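Print this page | E-mail this article

Countertop toaster

A countertop toaster is a small electric appliance for browning sliced bread. It is often called a labour-saving device, a claim that deserves some caution: it saves the cook from watching a grill, but the crumbs, the cloth and the argument over the dial remain. It tends to live on the table among things that have little to do with toast.

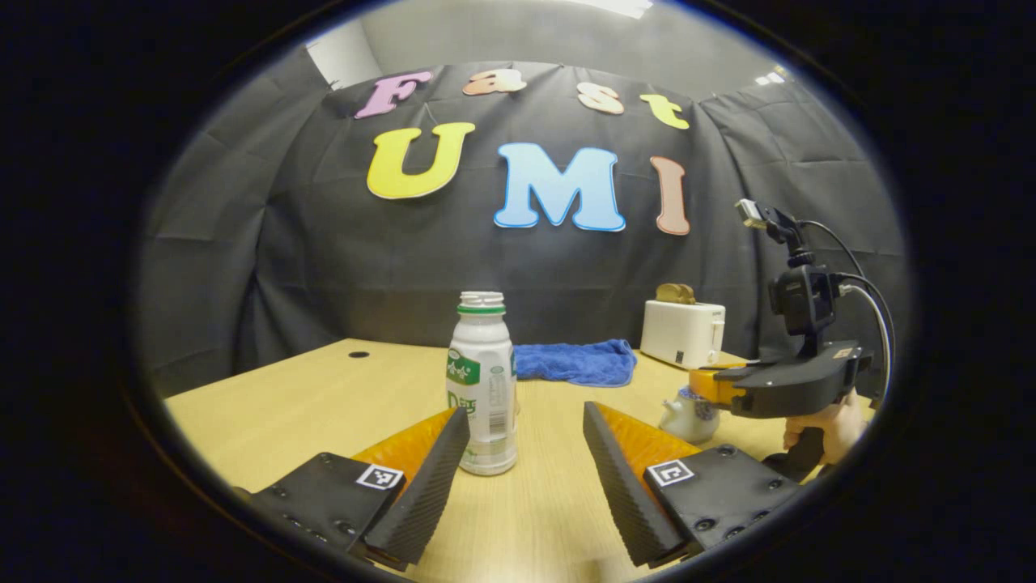 By Olga Rebelo. Checked by Panagiotis Kourkoulas.

Breakfast table use

The toaster commonly shares its surface with a teapot, a cloth and whatever bottle was last put down. Household manuals advise a clear space on all sides. The Grelent guide, which runs to 169 pages, asks for this twice and gives no distance either time. A towel should be kept well away from the slots while the toaster is on.

Controls

The usual type has two slots, a push-down lever and a round dial. Some makers mark the dial in numbers, others in shades, and the two systems do not agree. In a July comparison by the kitchen club at Udel, 60 slices were toasted in models from Mumico and McPhee. The club reported “even results” – a generous phrase, as no measure of evenness was given. A white two-slot model by SUPOR has its lever above the dial on the front face.

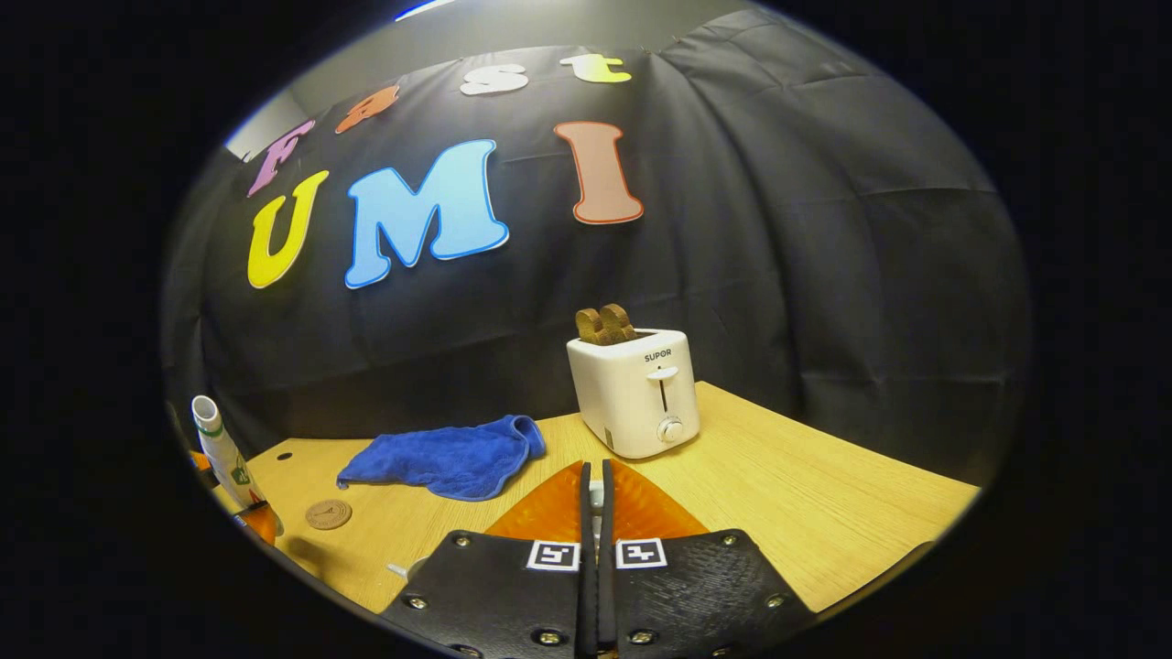

Cleaning

The toaster should be unplugged and left to cool before the crumbs are emptied. A dry microfibre cloth is enough for the outside. Claims that weekly polishing lengthens the life of the appliance are widely repeated, but no source is usually offered.

Last updated: Mon 25 October
Filed under: Kitchen appliances, Breakfast, Bread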